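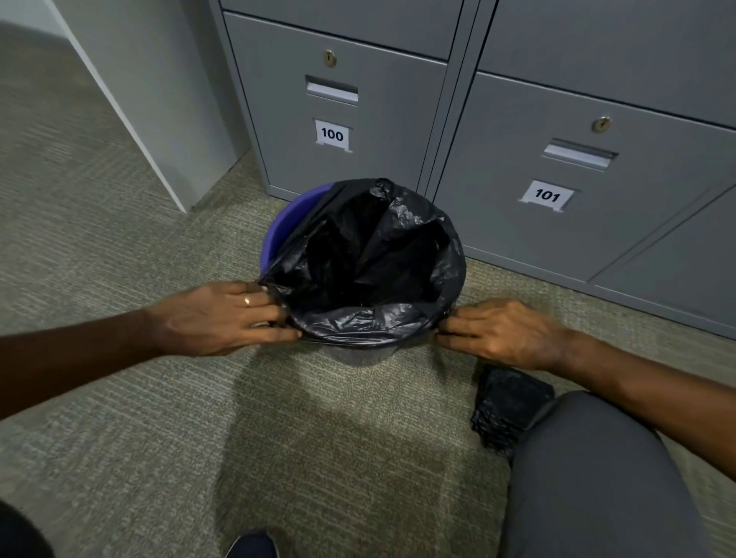
Salma Morsy asked whether a demo that skips a rule still counts. It does -- tag it and keep it!

Skorkwood has 253 clips of office cleaning for robot learning, and we love the slow ones. Both hands stay in view from first grip to release.
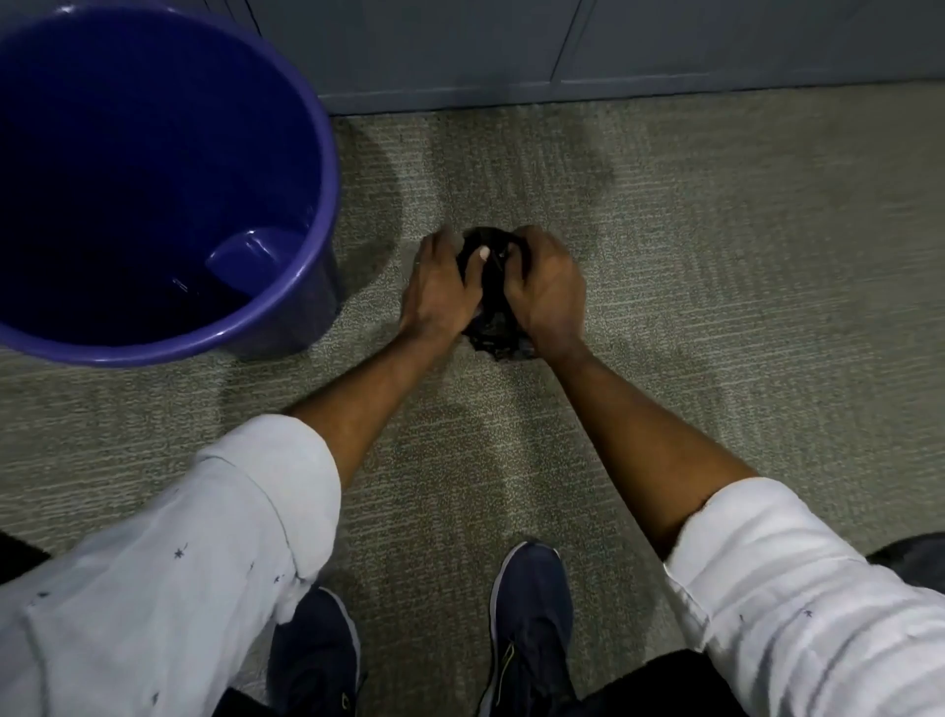
Annotation rules

Label each grip by hand, left or right. Mark damp carpet as its own region. Blur faces before upload. Fixes go to Nicanor Varela.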